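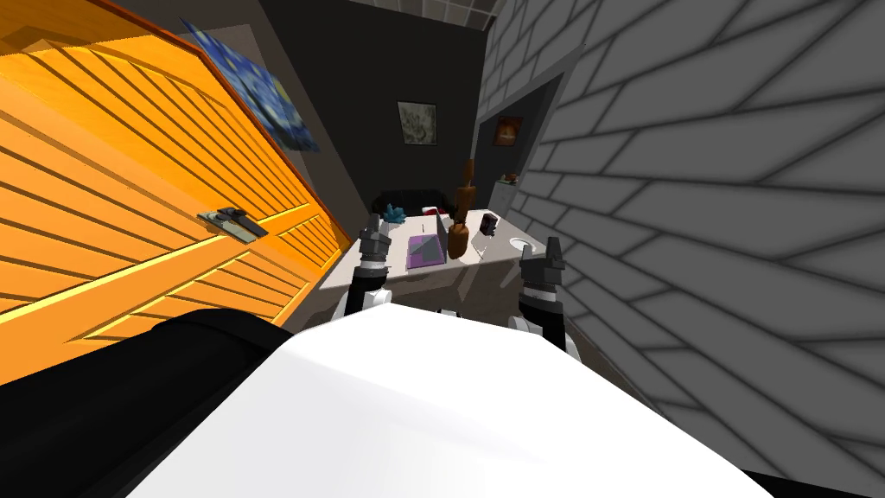
In August, a household robot running Solico's control software was told to set down a cup. It did, and then it kept pushing. The arm pressed into the tabletop for five seconds before a person hit the stop button, and by then a joint in the wrist had cracked. The company's answer was that the same software had passed 3096 trials without a fault. What the answer left out is that those trials took place in simulation, in rooms much like the rendered one with the gray brick wall, the Van Gogh and the pale table set with a mug, a plate and a tall brown vase. It's a nice room. A robot with two open grippers can fail there all day and the repair bill is zero.

Aurelia Vasiliu, who tests machines for the insurer Corngate, spent two weeks going through the logs. She found that the force reading from the wrist arrived late whenever the arm slowed down. In the simulator it always arrived on time.

"The software was waiting to feel the table," she told me. "By the time it felt it, it was already leaning on it with everything it had."

Solico calls this an edge case. I have trouble with that. Putting a cup on a table is the job, and a late signal is about as exotic as a flat tire. Vasiliu reran the task on a real arm with the delay left in and got the same hard push 167 times.

A fix went out on 30 October 2021. It caps the force and cuts power if the reading goes stale. Solico says it has been fully tested. I asked where, and a spokesman said he would get back to me.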